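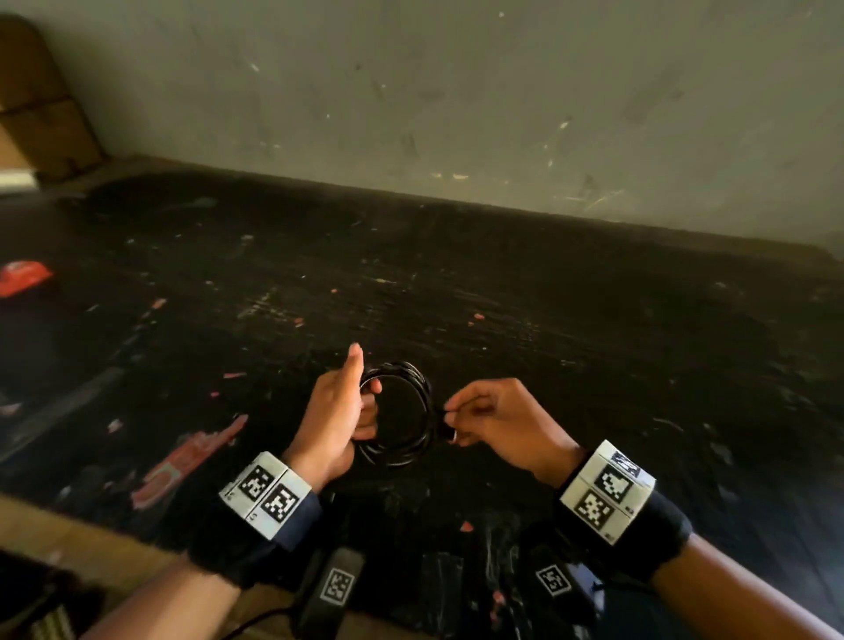
コードとケーブルの巻き方、束ね方、しまい方

Levby 暮らしの手帖 > 作業部屋・工具 > 電気まわり
2022年7月21日更新

引き出しの奥で絡まったケーブルは、ほどくのに時間がかかるうえ、無理に引っぱると中の線を傷めます。巻き方を少し変えるだけで絡まりはかなり減ります。充電用の短いものから延長コードまで、家にあるケーブルの扱いをまとめました。掃除の仕方と、処分の目安も後半に載せています。

巻く前にすること

機器から抜くときは、コードではなくプラグやコネクターの部分を持ちます。家電の電源コードなら、先に本体のスイッチを切っておきます。

抜いたら、いったん端から端まで伸ばします。床や机の上に置き、片方の端を軽く持ち上げて振ると、たまっていたねじれが先のほうへ逃げます。長い延長コードは廊下で伸ばすのが楽です。部屋の中で伸ばすと椅子の脚に引っかかります。

伸ばしたついでに、被覆を指でなぞって傷がないかを見ます。古いケーブルでは、表面がべたついていたり、白く粉をふいていたりすることがあります。コネクターの根元は特によく見てください。傷みがいちばん早く出る場所です。

使った直後で熱をもっているコードは、冷めてから巻きます。ドライヤーやアイロンのコードがこれに当たります。温かいうちに巻くと巻きぐせが強くつき、次に使うときに暴れます。

基本の巻き方

利き手でない方の手に輪をためていき、利き手でケーブルを送ります。右利きなら左手が輪を持つ手です。

1 端のコネクターを左手のひらの手前に置き、親指で軽く押さえます。コネクターは輪の外に少し出しておきます。

2 右手でケーブルを30センチから50センチほど先でつまみ、左手に寄せて最初の輪を作ります。寄せるときに、右手の親指と人差し指でケーブルを少し転がすようにひねると、輪が平らに落ち着きます。

3 同じ大きさの輪を重ねていきます。輪の大きさがそろわないと、小さい輪が大きい輪の中に入りこみ、引き出すときに結び目になります。

4 最後の端は輪の中をくぐらせず、外側に出しておきます。

5 輪の一か所を束ねます。長いものは向かい合わせに二か所とめます。

ケーブルには作られたときからの巻きぐせがあります。手に持って自然に丸まる向きがあれば、それに合わせて巻いてください。逆向きに巻くと輪が8の字に開こうとして、手を離したとたんに崩れます。

輪の大きさは、細い充電ケーブルで手のひらくらい、電源コードで茶碗の口くらい、屋外用の太い延長コードなら洗面器くらいが目安です。小さく巻くほど場所はとりませんが、中の銅線には負担がかかります。迷ったら大きいほうにします。

肘に巻かない

手のひらと肘のあいだにぐるぐる巻きつける方法は早いのですが、一周ごとに同じ方向のねじれが入ります。短いコードならたいして困りません。5メートルを超える延長コードでは、次に伸ばしたときに螺旋のような形が残り、床に平らに置けなくなります。足を引っかける原因にもなります。

アダプターの本体に巻きつけるのも、よく見かけますが避けたい巻き方です。ノートパソコンの電源などは、本体から出ている根元のところで急な角度がつき、そこから切れていきます。アダプターは本体とコードを分けて考え、コードだけで輪を作ってから本体に添えてとめます。根元は指が一本入るくらいゆるく曲げておきます。

長いコードは交互に巻く

長い延長コードや音響用のケーブルは、輪を一つおきに裏返す巻き方が向いています。舞台や録音の仕事で使われている方法で、「八の字巻き」と呼ばれています。

一つめの輪は普通に作ります。二つめの輪は、右手の甲が自分の顔のほうを向くように手首を返し、ケーブルが輪の内側を通って手前に来るようにして左手に渡します。三つめはまた普通に、四つめは返して、と繰り返します。順方向のねじれと逆方向のねじれが打ち消し合うので、使うときに端を持って引くと、まっすぐ伸びます。

はじめは手首の返しがわかりにくいので、太めで柔らかいコードを使って練習すると覚えやすいです。細くて腰のないケーブルは輪の形が見えにくく、練習には向きません。

この巻き方で気をつけるのは端の扱いです。しまっているあいだに端が輪の中を通り抜けると、引いたときに等間隔の結び目がいくつもできます。両端を輪の外に出してからとめてください。

束ねる道具

面ファスナーの結束バンド
いちばん使いやすい道具です。繰り返し使え、締めすぎることもありません。幅1センチのものが細いケーブルに、2センチのものが延長コードに合います。ロールで売られているものを切って使えば安く済みます。うちではMarkeoの切り売りテープを使っています。3メートル巻で600円でした。ケーブルの端に片方を通して付けたままにしておくと、使用中にバンドをなくしません。

面の部分にほこりや糸くずがたまると、付きが悪くなります。古い歯ブラシでこすると戻ります。

ビニール被覆の針金
買ったときに付いてくるものです。細いケーブルを一時的にとめるには足ります。ただし針金の端が出てくると被覆に傷がつくので、先が見えてきたら捨てます。

輪ゴム
短いあいだならかまいません。長く置くと劣化して溶け、ケーブルにこびりつきます。夏を越す保管には使わないでください。

樹脂の結束バンド
一度締めたら切るしかないもので、机の裏に固定するような動かさない配線向きです。出し入れするケーブルには不便です。切るときに刃で被覆を傷つける失敗も多く、使うなら指一本分の余裕をもたせて締めます。余った先を斜めに切ると、角で手を切ります。平らに切り落としてください。

洗濯ばさみ、目玉クリップ
束ねるためではなく、端を仮に押さえるのに使います。巻いている途中で電話が鳴ったときなどに便利です。金属のクリップは歯が被覆に食いこむので、細いケーブルには木か樹脂の洗濯ばさみを使います。

トイレットペーパーの芯
短いケーブルを一本ずつ入れて箱に立てて並べられます。外側に用途を書けるのが利点です。湿気の多い場所では芯が柔らかくなるので、押し入れの下段には向きません。

名札を付ける

黒いケーブルばかりになると、何の線か見分けがつかなくなります。束ねるついでに名札を付けておくと、後で探す手間がなくなります。

書くことは、つなぐ機器の名前と買った年の二つで足ります。端子の種類は見ればわかるので省いてかまいません。紙のマスキングテープを旗のように折って貼り、油性ペンで書きます。両端に付けておくと、電源タップの側からでも見分けられます。

電源アダプターには、コードではなく本体に機器名を書きます。アダプターは差し込み口の形が同じでも、電圧や電流、極性が違うことがあります。形が合うというだけで別の機器に使うと、故障や発熱の原因になります。名前のわからないアダプターが出てきたら、本体に書いてある出力の数字と、機器の側に書いてある入力の数字を照らし合わせてください。合わないもの、読めないものは使いません。

しまう場所と入れ物

毎日使うもの、ときどき使うもの、予備の三つに分けます。

毎日使うものは巻かずに、使う場所に出しておきます。机の端にクリップを付けて、コネクターが床に落ちないようにするだけでかまいません。抜くたびに巻いていると、かえって根元を傷めます。

ときどき使うものは、浅い引き出しか、仕切りのある箱に入れます。深い箱に重ねて入れると、下のものを取るたびに上のものが崩れます。Caiの仕切り板は、端を折って幅を詰められるので、引き出しの寸法が半端でも収まりました。菓子の空き箱を並べても同じことができます。

予備は口の閉まる袋に一本ずつ入れ、まとめて一つの箱に入れます。袋があるだけで、隣のケーブルとは絡みません。乾燥剤を入れるなら、コネクターの金属部分に直に触れないところに置きます。

延長コードは壁に掛けるのがよい方法です。太めの丸いフックか、切った雨どいのような幅のある受けに掛けます。細い釘に掛けると、重みが一点にかかって被覆がへこみます。壁に掛ける場合も、輪の上のほうを一か所とめてから掛けてください。とめないと、一つ取るときに隣の輪がついてきます。

避けたい場所は、直射日光の当たる窓際、暖房器具のそば、流しの下です。日光は被覆を硬くし、湿気は端子をさびさせます。車の中も夏は高温になるので、置きっぱなしにはしません。

束ねたまま使わない

延長コードを巻いたまま、または束ねたまま電気を流すと、熱がこもります。消費電力の大きい暖房器具や電気ケトル、掃除機などをつないだときは特に危険で、被覆が溶けることもあります。余った長さが気になっても、使うときは全部ほどいてください。

ドラム式の延長コードも同じです。巻いたまま使える電力と、全部引き出して使える電力は違い、本体の表示に両方書いてあります。使う前に読んでおきます。

余りが出るのは、長さが合っていないからです。毎回余るようなら、短いものに替えるほうが安全で、見た目も片付きます。買う前に、壁のコンセントから機器まで、実際に通す道筋にひもを沿わせて長さを測ります。そこに余裕を30センチ足せば十分です。直線で測ると、家具の裏を回す分が足りなくなります。

家具の脚や扉でコードを踏まないことも大事です。カーペットの下に通すのもやめてください。傷が見えず、熱も逃げません。

汚れの落とし方

床をはわせているケーブルには、ほこりと皮脂がつきます。巻く前に拭いておくと、手も引き出しも汚れません。

かならずコンセントから抜いてから始めます。柔らかい布を水でぬらして固く絞り、片手で布ごとケーブルを握って、もう片方の手でゆっくり引き抜きます。べたつきがあるときは、台所用の中性洗剤を薄めたものを布につけ、その後で水拭きをします。最後に乾いた布で拭き、しばらく伸ばしたまま置いて乾かします。

塩素系の漂白剤は使わないでください。Cloruraのような塩素系の製品は、タイルや布巾の漂白には役立ちますが、被覆を傷め、金属の端子をさびさせます。シンナーや除光液も被覆を溶かします。

端子の中のほこりは、乾いた綿棒か、毛の柔らかい筆で払います。息を吹きかけると湿気が入ります。金属のピンや針を差しこむのもいけません。

シールの糊が残っているときは、ドライヤーの温風を離れたところから短くあてて、柔らかくなったところを布で拭き取ります。近づけすぎると被覆が変形します。

作業台の上で巻くときは、先に台を拭きます。塗料や油のしみがある古い台でも、乾いていれば気にすることはありませんが、木くずや金属の切りくずは別です。ケーブルについたまま巻きこむと、輪の中でこすれて傷になります。

巻きぐせがとれないとき

買ったばかりのケーブルや、長年きつく巻かれていたものは、伸ばしてもすぐに丸まります。

軽いくせなら、ドアノブなどに中ほどを掛けて、両端を下に垂らして一晩置きます。おもりは付けません。

強いくせには、ぬるめの温風をあてます。ドライヤーを20センチ離し、手で軽く伸ばしながら全体を温め、まっすぐにしたまま冷まします。触って熱いと感じるほどには温めないでください。お湯につける方法を見かけますが、端子に水が入るのでやめたほうがよいです。

一か所だけ鋭く折れ曲がっているときは、中の線が傷んでいるおそれがあります。無理に直さず、次の項目に当てはまらないかを確かめます。

捨てどきの見分け方

次のうち一つでも当てはまれば、使うのをやめます。

・被覆が破れて、中の線や金属が見えている
・使っているとプラグやコードの一部が熱くなる
・コードを動かすと、電気がついたり消えたりする
・プラグの刃が曲がっている、変色している
・差し込んでもゆるく、自然に抜けてくる
・焦げたようなにおいがする
・被覆が硬くなり、曲げるとひびが入る

ビニールテープを巻いて使い続けるのは、修理にはなりません。電源コードの途中をつなぎ直すのもやめてください。

使えるけれど使っていないケーブルは、つなぐ機器が家にあるかどうかで決めます。機器がないなら手放します。同じ種類のものは予備を一本残せば足ります。捨て方は自治体によって違い、小型家電の回収箱に入れられるところもあれば、不燃ごみのところもあります。市区町村の案内で確かめてください。

年に一度の見直し

うちでは毎年1月に、予備の箱を全部出します。名札のないものを確かめ、面ファスナーの付きを見て、輪の大きさが崩れているものは巻き直します。長くしまったままのケーブルも、一度伸ばして巻き直しておくと、くせが同じところに残りません。

電源タップもこのときに見ます。差し込み口とプラグのあいだにほこりがたまると、湿気を吸って発火することがあります。抜いて乾いた布で拭き、使っていない口には樹脂のキャップをかぶせておきます。

箱がいっぱいになったら箱を増やさず、中身を減らします。うちの予備の箱は幅80センチの棚の下段に入る大きさと決めていて、ふたが閉まらなくなったところで、いちばん古い年の名札から順に出しています。

関連する項目
電源タップの選び方
引き出しの仕切りを空き箱で作る
工具を壁に掛けるときのねじの選び方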